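Progress Report to the Adeleke Fund
Community Hearing Checks, Cillorton and Hornard
Sat 10 May

The grant supports free hearing checks for adults over 60 in the two districts. Since the last report, 117 residents have attended a first check, against a target of 100. Chia-jung Hsu continues to lead the clinical work, and Siu-fong Tse joined in February to manage bookings.

Attendance in Hornard remains lower than planned. Residents told us that the trip to the Cillorton clinic takes too long, particularly at busy times of day. 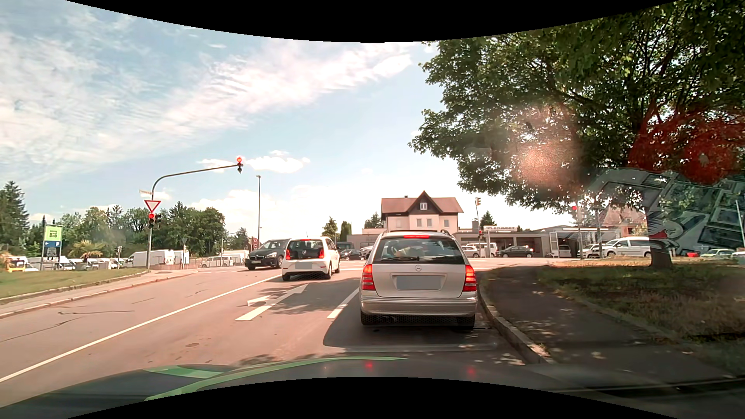
Traffic at an intersection on the clinic route.

A second site at Brullden Hall was therefore agreed with the Hornard office. Kam-wah Cheng has tested the side room for background noise and found it suitable — the main hall was not.

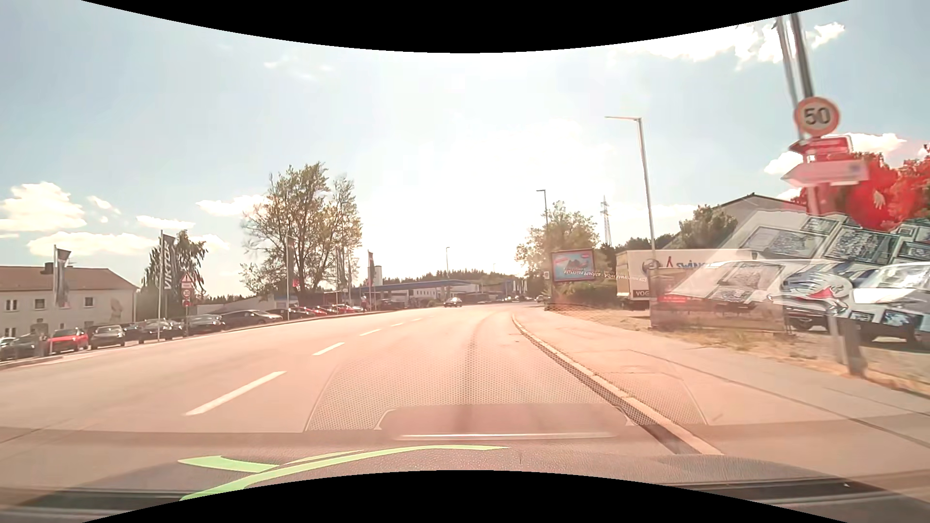 Follow-up appointments are the main concern for the next period. Nearly 40 residents are waiting for a fitting, and 11 have asked for a home visit. Home visits are costly in staff time. The outer road, with its 50 limit and broad sidewalk, has few stops where a resident could be met, so Ka-ming Fu will schedule visits there in pairs. We request approval to move unspent printing funds to travel.

Chin-lung Kan will submit the revised budget with the next claim.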